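Grosora Building, Second Floor – Annual Fire and Egress Walk-Through
Checklist with inspector comments
Occupancy: mixed office and workshop
Floor area: 3,674 square feet
Posted occupant limit: 62
Visit: July, start 8:40 a.m.

EXITS AND CORRIDORS

1. Exit doors open from the inside without a key. PASS
Both stair doors tried from the corridor side. The north door drags on the threshold and needs a firm push. Plane the bottom edge or reset the top hinge before the humid weather gets any worse.

2. Exit signs lit. FAIL
The sign over the south stair is dark on one face. Replace the lamp board, not the whole housing. The other signs are fine.

3. Corridor clear to full width. PASS WITH COMMENT
Clear on the day. The wall by the copy room has scuff marks at cart height, which suggests deliveries get parked there. Floor tape would help.

4. Emergency lights hold on battery. FAIL
The unit at the stair landing went out well short of the full test time. Battery is the original one. Order a replacement and retest.

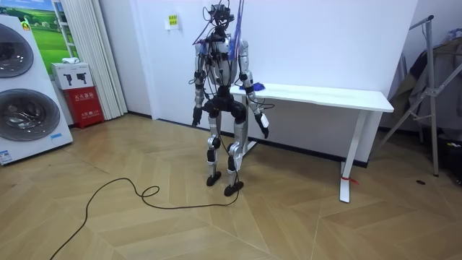

5. Room doors close and latch. PASS WITH COMMENT
Storage room door was held open with a wooden wedge. Wedge removed and handed to the front desk. If people need that door open during the day, fit a magnetic holder tied to the alarm.

ALARM AND EXTINGUISHERS

6. Pull stations visible and reachable. PASS
The one beside the kitchenette had a coat rack in front of it last year. The rack has been moved.

7. Smoke detectors clean and in date. PASS
Vullgate serviced the panel in May and left a signed sheet in the log binder. Detector heads were tested from the panel – no faults showing.

8. Extinguishers charged, tagged and mounted. FAIL
Unit 557 at the south stair has no tag and the pin seal is broken. Treat as used until it has been weighed. All others are in the green with current tags. The kitchenette unit is hung a little high, so lower the bracket when the wall is next painted.

9. Sprinkler heads clear of storage. PASS WITH COMMENT
Boxes in the storage room are stacked close to the limit. Take the top row down.

FURNITURE AND ELECTRICAL

10. Tables and desks set back from exit routes. PASS
The seating plan on file shows 35 places and matches the way the floor is used. Send a new plan if the Magalhães office expands into the east side.

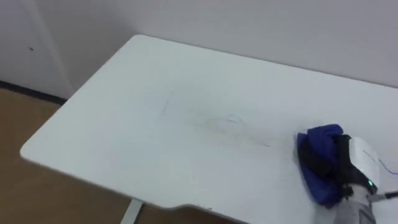
Item 10. White tabletop, rounded corner and notched front edge.

11. Power strips plugged straight into wall outlets. FAIL
Two strips joined end to end under the reception counter. Separate them and add an outlet. Same comment as last year.

12. Electrical panel has clear space in front. PASS
Circuit list inside the door is handwritten and hard to read. Type it up.

13. Space heaters. NOT APPLICABLE
None found. The tenant handbook still allows them with permission – take that line out.

FOLLOW-UP

Items 2, 4, 8 and 11 need to be fixed before the August revisit. Grustevlow has the lighting contract and should be sent items 2 and 4 together so both can be done in one call. Keep the receipt for the extinguisher service in the log binder, behind the panel sheet. Items marked PASS WITH COMMENT will be looked at again but won't hold up the certificate.

Walk-through ended 10:15 a.m.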